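Blog > Around the House > Laundry and Linens

Older post | Newer post | Archive | About

The great white cloth refold

11 April 2020

I have been looking forward to writing this one up all week, because I finally tackled the cloths!
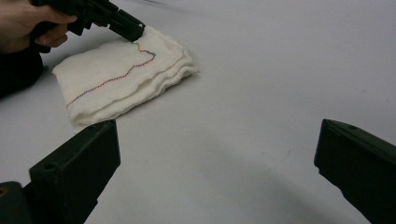
If you've been reading since March you'll know the drawer I mean, the deep one under the kitchen counter that hasn't closed properly since we moved to Drutby. Soft white cloths, all of them, stuffed in any old way and pulled out by whichever corner came up first. I tipped the whole lot onto the table after breakfast and got going.

My method is squares. I tried rolling last year and they unrolled, and I tried long thirds, which looked lovely for a day and then slumped over. With a square you fold in half, in half again, then keep going until it's as thick as you like, and the stack just sits there being good. I don't fuss over the edges. Washed cotton goes wavy whatever you do, and I've come to like the rippled look on the folded side – it's like the pages of a book that's been read in the bath.

The ones with colored stitching are my favorites. A thin line of several colors running over plain white makes me so happy, and I fold those with the stitching on top so I can spot them when I open the drawer. Does anyone else do this? It takes a bit of turning around to get it right, and if the line ends up on a slant I leave it alone.

Last thing is the corners. I give each one a little pinch and lift to see that nothing is tucked under, then smooth it back down with the flat of my hand. Very satisfying!

I managed the lot in one go, with 5 left over that are too thin for anything but windows. The drawer closes! I have opened and shut it far more often than I needed to.

Next up is the tea towels, and after that the shelf with the Pichon jars, if I can reach the back of it.

Recent posts
Sorting the button tin (all 619 of them)
Our walk out to Fidanau
Airing the winter blankets
What I keep in the Vendureck basket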